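Rosine Opens Its Walls to Local Painters

The Rosine community arts center is handing over its hallways this November, and there is a lot of new work to look forward to! The open show will hang 118 paintings by people who live or work in town, and the abstract pieces have drawn the most entries so far.

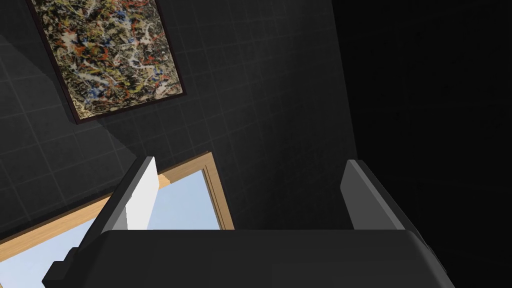 Dong-geon Oh expects visitors to slow down for the drip and splatter work in particular, saying that a busy canvas gives you something different each time you walk past it, and that he would happily stand in front of one for a whole lunch break.

Entry was free and open to anyone over 16, with no theme and no size limit beyond what fits through the front door. Plenty of the painters have never shown in public before. One group met in an evening class at the Nautiyal library and kept painting together after the class ended - they have five canvases in the show, all made on the same kitchen table.

Vivek Thakur is leading free 45-minute tours at 4 p.m. each day the show is open. He plans to stop at a different set of paintings each time, so it's well worth coming back for a second round (or a third). Kids are welcome, and there will be a paint-and-paper corner near the coffee counter where they can fling some color of their own. Old shirts are a good idea!

Most of the paintings are for sale, with prices set by the artists. Buyers can take their picks home once the show closes. Tour places can be booked at the front desk or by phone.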